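3.2 Sessão de demonstração durante o dia aberto

A recolha de dados com público decorreu no dia aberto do laboratório Laltedeo, em 16/01/2022. As inscrições foram feitas por via eletrónica e os visitantes entraram em grupos, com uma breve introdução de segurança à porta. No total registaram-se 186 entradas, das quais 141 deram origem a questionários válidos. Os restantes foram excluídos por falta de consentimento assinado ou por respostas incompletas na segunda página.

A tarefa escolhida foi a arrumação de objetos pequenos e irregulares num tabuleiro com divisórias, executada por dois braços com pinças de dois dedos (Figura 4). O controlo esteve a cargo do módulo Botgate, na mesma versão usada nos ensaios da secção 3.1. Cada demonstração tinha um limite de 90 segundos. Terminado esse tempo, o operador interrompia o movimento e recolocava os objetos à mão, em posições não predefinidas.
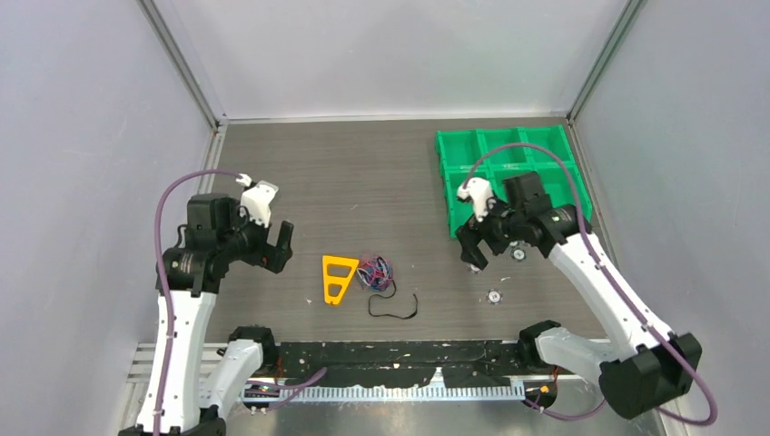
Figura 4. Posto de demonstração com os dois braços, os objetos soltos sobre a superfície de trabalho e a caixa verde compartimentada.

Habibur Khan observou, na conversa que se seguiu a uma das sessões, que a lentidão dos movimentos o incomodava menos do que as pausas, pois durante uma pausa não sabia se o sistema estava a calcular ou se tinha falhado. Acrescentou que um sinal luminoso simples lhe teria bastado.

Comentários deste tipo foram frequentes nas respostas abertas. A codificação seguiu a grelha Begum, aplicada por dois autores em separado, e as divergências foram resolvidas por discussão. A categoria "incerteza sobre o estado do robô" revelou-se a mais difícil de delimitar, por se sobrepor em parte à categoria "tempo de espera". Optou-se por manter as duas e permitir a dupla atribuição.

Foram obtidas 138 demonstrações com registo completo dos tempos de execução. As pausas superiores ao limiar definido na secção 2.4 foram assinaladas automaticamente e depois revistas por um dos autores. A comparação com os dados da instalação Harkico, onde não houve público, é apresentada na secção 4.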